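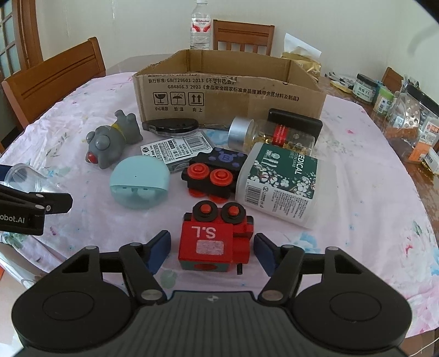
The dining table, June edition

I have a rule that the table gets cleared before supper. The table has a rule that it doesn't. By six I had given up arguing and put the kettle on.

The engines are the worst offenders. The red one says S.L on the side, which in this house is taken to stand for Slightly Late. Its friend in black and red has fallen over and been left to think about it. Raymonde MacDonald, who came by for her casserole dish, asked whether we had children staying. We do not.

Then there are the cotton swabs, the earbuds (case open, naturally), the tape dispenser and a jar of golden capsules lying on its side. I spent 300 words last month on getting organised. Several of you wrote in to say how much it had helped.

The grey rubber dog is on his back. I know how he feels.

The cardboard box was meant to be the answer: everything in, lid down, off to the cupboard. So far it has mostly used up the end of the table where I like to sit. We ate on our knees.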